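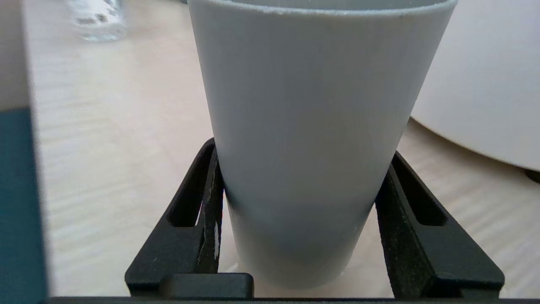 Page last updated: October

Robots learn to hold a cup properly by watching from the wrist

Cedisdale robotics lab shares results, training code and 1,807 recorded grasps

A research team at Cedisdale has shown that a robot arm can learn to pick up and set down everyday drinkware using little more than the view from a small camera at its own wrist. The method, called Rulura, was trained on 1,807 recorded grasps and then tested in kitchens and workrooms the robot had never seen before.

Plain cups are a surprisingly tough subject for a robot. A tall white cup with tapered sides has no handle and no pattern, and its walls slope in toward the base, so two fingers closing on it can slide up or down the surface. Seen from the wrist, the rim is often out of view by the time the fingers close, and the arm has to judge its hold from the lower part of the cup alone.

Rulura deals with this by paying attention to the narrow strips of the picture where finger meets object. Earlier systems in the lab tried to work out the full shape of the cup first and plan a grasp from that. The new method skips the shape model and learns how those contact strips should look in a good hold, then nudges the fingers until the view matches.

"We were all crowded around the bench the first time it corrected itself halfway through a grasp," said Tyra Eide, who led the study. "It closed a bit too high, opened up, dropped down and tried again, and we hadn't written a single line telling it to do that. I've been working on grasping for a long while and I still grinned like a kid!"

In testing, the team compared Rulura with the lab's previous method on 43 objects, among them cups, tumblers, jars and small bowls. Rulura failed on about 20 per cent fewer attempts. The biggest gains came with pale, matte objects on pale tabletops, where the older method often lost track of the edges. Gains were smaller for clear glass, and the team found no real improvement for very soft cups that buckle when squeezed.

The researchers were keen to keep the background busy. Bottles, dishes and other household things were left standing near the target during recording, and the lighting was changed often. Ylva Söderlund, who organized the recordings, believes this did more for the results than any change to the software.

"A tidy lab bench teaches a robot about tidy lab benches," Söderlund said. "People have stuff on their tables. We moved it, swapped it, put it right behind the cup where it would be the most annoying, and kept recording."

The fingers used in the study are simple black ones with long slots through them. Emrys Griffiths, who designed the set, said the slots let the fingers flex slightly and leave a little more of the background in view. A fresh pair can be fitted in 2 minutes, and the drawings will be released along with everything else.

The team also reports where the method falls short. It was tested with only one style of gripper, and it slows down noticeably when the camera view is dim. Full cups were left out of this study. Carrying liquid without spilling is the next goal, and early trials are under way with Barnex, a maker of assistive kitchen equipment that is lending its test kitchen to the project.

Tatiana Trnka, who will run that work, is looking forward to it. "Holding a cup is one thing, and handing it over to somebody at the right height and angle is a whole other problem," she said. "I can't wait to get started. We've bought a lot of tea towels."

The training code, finger drawings and all of the recorded grasps will be free for research and teaching use. Schools and colleges that would like help getting set up are welcome to get in touch.

The project was supported by the Mogensen fund for open robotics.

Media contact: Njål Myklebust, communications, Cedisdale. Interviews and lab visits can be arranged on request, with mornings before 11 a.m. preferred.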